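3.2 The fishing bench

We built the whole bench in the back of the Tzanetos workshop, mostly on evenings, and I'll admit we picked the toy fishing task because it looked easy (it wasn't!). Stelios Psarras wanted one plastic tray of toys, a green bucket and a pink bucket, and a net on a long handle. Fig. 4 has three views of the bench. 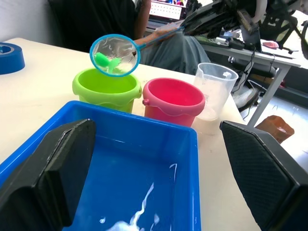

Our first grip pads came from the Rekotstead design, and I still like them, but a thin round handle wants to roll the moment the arm tilts. We went through 6 versions of the pad before settling on one, and Nektarios Raptis kept every old set in case I changed my mind.

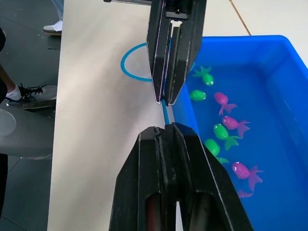

Water made everything harder. Reflections confused our tracker, so we dropped the fixed color threshold and relabeled 23 clips by hand, which took most of October and a lot of coffee.

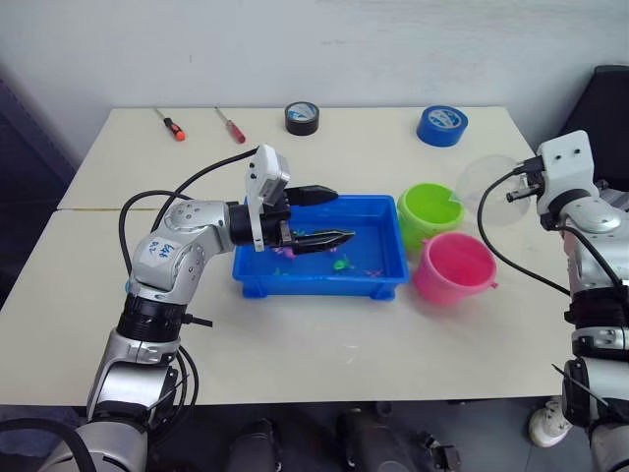
With two arms sharing one bench, the wrists can get in each other's way, and our planner (a lightly patched Toltska) simply lets the left arm go first. It's crude, I know, but we kept it for all nine runs reported in Section 4.

Fig. 4. The toy fishing bench, from the wrist cameras and from above the table.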